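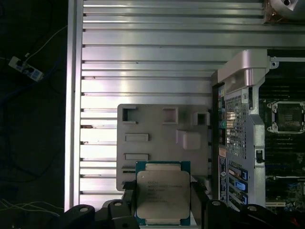 4.2 The vendor's claim of general handling

The Brekmont kit is sold as a retrofit for server refurbishers who already own a small arm and would like it to do bench work. Anis, the firm behind it, says in the sales material that one pair of fingers will cover every removable part in a rack server, with no tool change and no part-specific jaw. We doubted this when we ordered the kit and we doubt it now, although for a narrower set of reasons. Large parts with flat sides were never going to be the hard case. Processors are harder, and they are where a mistake costs the most. In Figure 3 a Xeon is held upright between the two black jaws, one on the left side of the package and one on the right, with the silver heat spreader facing the wrist camera. The grip is on the sides, which keeps the jaws off the face of the spreader, and we have no complaint about that choice. Our complaint is that the manual treats it as the end of the matter.

Figure 3. Processor held in the Brekmont fingers, seen from the wrist camera. A server motherboard with an empty socket is at the far right.

Holding a processor and placing one are separate tasks, and the price of the kit assumes the buyer will get both. The supplied routine has 2 stages, a coarse approach guided by the camera and a slower descent guided by force at the wrist. Anis gives a figure for the first stage and none for the second. When we wrote in November to ask for one, the reply sent us back to the same brochure page. We therefore ran our own trial of 80 placements at the Skurkisora bench, using scrap boards and processors already written off, and stopped the arm whenever the wrist force passed the limit in the manual. It was stopped 20 times. A technician would find that rate hard to live with, and at no point does the brochure prepare the reader for it.

Some of those stops may be our own doing. The lighting over the bench is harsh, and bare metal throws a lot of it back at the camera. The ribbed aluminum panel behind the part in Figure 3 shows up as bright and dark bands, and the etched text on the heat spreader is mostly washed out, so the label reader in the kit had little to work with. Anis recommends diffuse light. That is fair advice, but the recommendation sits in an appendix, and the cost of a light tent is left out of the quoted price.

We also compared the kit with the Agudelo fingers, an older product with swappable pads and no software to speak of. Changing pads is a nuisance and the operator has to teach each position by hand. Over a shift of mixed parts the Brekmont kit saved 7 pad changes, which we had expected to matter more than it did – the time went back into clearing force stops. A shop that handles mostly drives and fans might see a different balance. We did not test that mix.

As of April 29, 2022 the software had not been updated, and the results here apply only to the version shipped with our unit. Wear on the jaws is taken up in Section 4.3.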